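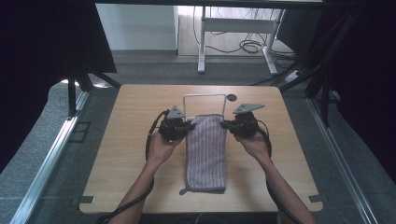 The folded towel is the most overrated object in the home, and I say that as someone who has folded thousands. Every spring the storage brands come back with a new way to do it. Ruvitz wants thirds. Skustwood wants a roll. The Prula booklet, which came free with a set of bath sheets I bought in December, gives 3 pages to the subject and never once mentions drying yourself. What they all promise is a stack with crisp edges, and the towel they pick to prove it is always a plain white one that has never met a child or a dog. Try it with something like the purple-gray one with thin white stripes, lying lengthwise on a light wood table with its hanging loop sticking out at the bottom corner. That loop is what a real towel looks like. Tuck it in and it makes a lump. Leave it out and your stack has a tail.

I have no quarrel with folding as such. Towels have to go somewhere, and a heap on the dryer goes sour if you forget it. My quarrel is with the idea that one fold is better than another in some way a person could notice at seven in the morning with soap in their eyes.

Gondal, the shelf people, claim that their method frees up a third of a linen closet. I tried it. My closet held the same towels, on the same shelf, and I had a gap on the left that was too narrow for anything but a bar of soap. Their starter kit, with dividers, comes to $300. You can buy a lot of towels for that, or one hook.

Which brings me to the loop again. Somebody sewed it on for a purpose. A towel with a loop can hang on the back of a door, where it dries faster than it ever will on a shelf, and where guests can find it without opening three cupboards. I moved ours to hooks last winter. The hallway looks worse. I'm told it looks a good deal worse. I still fold the spares, in half and then in half again, badly.

Contact | Copyright, all rights reserved | Back to top

Opinion > Home > Laundry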